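**Molded pulp carriers in handled bags: flat or on edge?**

Forum: Counter Packing and Takeout Supplies

---

**plirkine_counter** wrote:

We do a lot of drink orders that leave in paper bags, and we also get bags back for our returns bin (customers bring back clean carriers, we sort them, the good ones go out again for non-food use such as plant starts and parts trays). Two questions on the outgoing side.

1. Empty pulp carriers for catering orders. The customer gets hot drinks in a dispenser, sleeved cups, and a set of empty carriers so they can distribute on their end. Do you put the empty carriers in the bag flat or on edge?
2. If on edge, rim toward the bag wall or pockets toward the bag wall?

The bags are kraft, green outside and plain brown inside, twisted paper handles. Carriers are the ordinary 4-cup pulp type. We go through up to 200 of them in a busy week.

Flat gives me a stable base but uses the whole footprint, and the cup sleeves then ride on top. On edge takes less floor area, but the pockets catch on the inside folds.

---

**odberg_pkg** wrote:

Flat, nested, pockets down. Pulp is stiffest when the load goes straight through the pocket walls. On edge you are loading the rim, and the rim is the thinnest section of the part.

Also check the bag at the handle patch before you blame the carrier. On a twisted handle bag the cord ends are glued under a strip at the top edge. If that strip has begun to lift, the bag is done regardless of what is in it.

---

**plirkine_counter** wrote:

Understood on the load path, but an empty carrier has no load to speak of. The heaviest thing in that bag is a stack of napkins. The rim only has to survive being picked up.

---

**trayline8** wrote:

On edge here, and I would not go back. Reasons specific to our counter:

- Removal is one motion. You take the rim and pull. With a flat stack you have to get fingers under the bottom carrier or invert the bag.
- Sleeves and lids go down the side in the remaining space and don't tip over.
- The bag can be folded down at the top without crushing a pocket.

I do see damage. Nearly all of it is at the notch between two pockets, where the wall is already short. Pulp tears there first because the fiber mat is thin on the inside radius of the mold. A small tear at the notch doesn't matter for an empty carrier. A tear that reaches the pocket wall does, and that carrier should not hold hot drinks again. 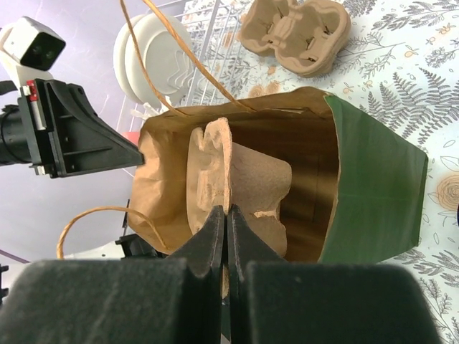
For orientation, I put the rim upright and close to the mouth, with the pockets pointing into the bag. Then the hand meets a narrow edge and not a cup-shaped hole, and the pockets are not dragging against the side wall on the way out. If the bag interior is wrinkled, open it fully first. A crumpled side panel will hook a pocket every time.

---

**odberg_pkg** wrote:

That works for one carrier. With a stack of 8 on edge you get nesting creep: they slide apart along the taper and the stack grows in the bag. Have you measured the difference? I did this at my last job and the on-edge stack was noticeably longer after a short drive than when it was packed.

---

**trayline8** wrote:

Not measured. We rarely put more than two in a bag, and beyond that they go in a carton. I agree a long stack on edge would creep. A paper band around the stack would stop it.

---

**gavero_ops** wrote:

Adding something on the returns side, as the first post mentioned it.

We sort on Wednesday afternoons. The procedure is short:

1. Lay the bag on its side, mouth toward you.
2. Remove carriers one at a time by the rim. Don't shake the bag out. Shaking breaks more notches than anything else we do.
3. Look at the pocket bottoms. Any dark ring or soft spot goes to compost.
4. Look at the notches. Torn goes to the craft box, intact goes to the reuse stack.
5. Fold the bag if the handles are sound. If the rim paper has torn, it goes in paper recycling, handles included.

Step 1 seems trivial but it changes the job. With the bag upright you are reaching in over the handles, and the cords get caught on the wrist or between the carrier and the rim. With the bag on its side you can push the handles back over the outer panel and leave them there.

---

**odberg_pkg** wrote:

I don't see the point of reusing pulp carriers at all. The material is designed for one trip. Once the fiber has taken up moisture and dried again, the stiffness does not come back fully, and you can't tell that by looking.

---

**gavero_ops** wrote:

Agreed for drinks, and we don't reuse them for drinks. Ours go out as seed trays and to a hardware store that uses them for sorting fasteners. A softened pocket holds wood screws adequately.

---

**plirkine_counter** wrote:

Same here. Nothing goes back to the drink counter.

Back to the outgoing question. I tried on edge with the rim near the mouth for part of this morning. It is quicker to unpack. It is slightly slower to pack - the first carrier wants to fall over until there is something beside it. Putting the sleeves in first fixes that.

---

**peng_rd_cafe** wrote:

Late addition on bag choice. We changed from the wide bag to a narrower one specifically so that a carrier on edge would stand without support. It does, but now a carrier won't lie flat in the same bag, so filled carriers need the wide size anyway and we stock both. Shelf space under the counter was the deciding cost. We bought 100 of the narrow ones as a trial and I will not reorder them.

If you have only one bag size, pack filled carriers flat (obviously) and empties whichever way your staff will do consistently. Mixed practice is worse than either method, as the person unpacking can't predict where the rim is.

---

**trayline8** wrote:

Consistency, yes. We marked it on the packing card: "empty carriers: rim up front, pockets in." No further explanation on the card, and people follow it.

---

**odberg_pkg** wrote:

I will concede on edge for one or two empties with sleeves as a wedge. I maintain flat for anything over that, banded or not. And check the handle strip.

---

**plirkine_counter** wrote:

Going with that split. One or two empties on edge, more than two flat and nested. I will write up the packing card tonight and report back in October, when the catering orders pick up.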